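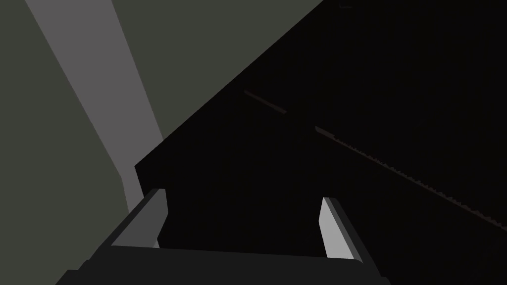
Work through these steps in the simulator before the club's practice runs. Team files are kept in the Sellia folder.

1. Load the room and select the wrist view.
2. Open the gripper fully. Both fingers must stay in view, with nothing between them.

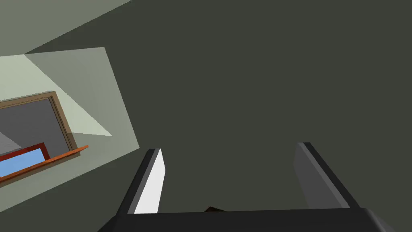 3. Turn the wrist slowly until the target is in view - do not move the arm base.
4. Save the pose and log it under your team name.

**Caution:** A run stops at 3,000 steps. Save before then.

**Note:** Send faulty room files to Meron Weldu.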